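Tips for the drum kit in the spare room or garage – tuning, cleaning and getting it ready for an outdoor set.

## Changing a drum head

1. Loosen every rod a half turn first, working across the drum, then take them all out.
2. Wipe the bearing edge with a dry cloth. Sand nothing.
3. Seat the new head and finger-tighten all 6 rods.
4. Tighten in a star pattern, a half turn at a time, until the wrinkles are gone.
5. Tap near each rod and match the pitch.

A Stullier key fits most square rods. The Kosesen one is longer and easier on sore hands.

## Playing on grass

- Lay a sheet of plywood under the rug. Spurs sink into turf, and the bass drum will creep forward.
- Set up in shade if there is any – heads go slack in direct sun.
- Retune after the first 3 songs.
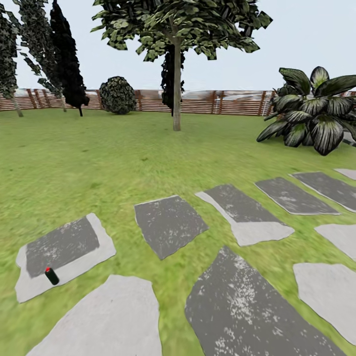
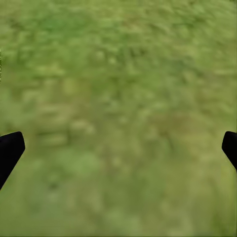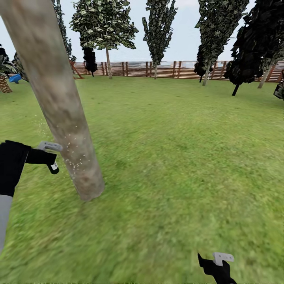

## Cleaning cymbals

Use dish soap and lukewarm water, and dry with a cotton towel. Wipe along the grooves. Fludden paste takes off fingerprints but will lift a printed logo too, so keep it away from the lettering. Steel wool is out.

## Squeaky pedal

One drop of light oil on each hinge pin, then work the pedal some 300 times and wipe off what comes out. If it still squeaks, check the spring where it hooks on. A strip of felt there usually fixes it.

## Storage

Keep shells off concrete floors. Stack bags by size, with nothing on top of the snare.

Last updated 1 Oct 2018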